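2.3 Fruit collection and seed cleaning

Ripe fruit of black elderberry (Sambucus canadensis) was picked by hand in June at three hedgerow sites near Grusinstead and at one stream bank below Rusisberg. We took whole clusters from 20 shrubs, choosing plants that stood well apart so that suckers from the same root system were not sampled twice. Clusters with mold or heavy bird damage were left on the plant. Fruit from each shrub was kept in its own paper bag and brought indoors before noon.

Berries were stripped from the stalks, mashed through a coarse sieve and rinsed until the water ran clear. Empty seeds float and were poured off with the pulp. The rest were spread on screens for 3 days at room temperature, then stored in envelopes marked with the shrub number. In all, 2,568 seeds passed the float test.
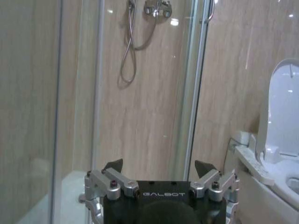

Figure 3. Gripper with silver linkage arms and two facing fingertip pads.

2.4 Cold treatment and sowing

Elderberry seed has a hard coat and a dormant embryo, so untreated seed sown in spring often does not come up until the following year. We therefore gave all seed a warm moist period followed by a longer cold one. Seed from the Trara hedgerow was treated as a separate lot – the shrubs there ripened earlier and their fruit was smaller.

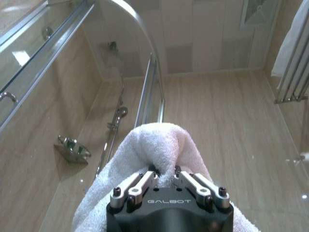 After cold treatment, 784 seeds were drawn at random from the pooled lots and sown on the surface of a peat and sand mix, with a thin cover of grit. Trays were watered from below and turned at each check. A seedling was counted as emerged once both seed leaves were open. Counts were made by V. Danko and repeated by B. Matoušek without sight of the first tally; where the two differed, the tray was counted again. Seedlings that died after emergence stayed in the total and were noted separately. Trays from the Rawat hedgerow lost some grit during watering and were topped up once.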